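**1/** Posting results from the Erholm grasp study. Question: does a wrist camera help a policy notice that a held block has rotated?

**2/** Two policies, same demos, 100 trials each. One sees only the overhead view. The other also gets the wrist view at 7 frames a second.

**3/** Overhead only: 70 good placements. With wrist view: 88. Most of the gain is in tilt errors – position error hardly moved.

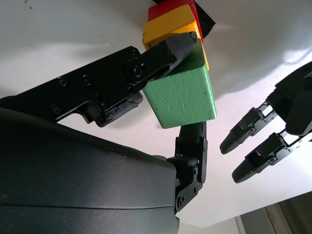
**4/** Tilt is labelled by hand from wrist frames, using block edges against the fingertip pads. The green block here would be scored as tilted. Worn paint stays in the set; we don't recolour.

**5/** Umside split and labels go up in November.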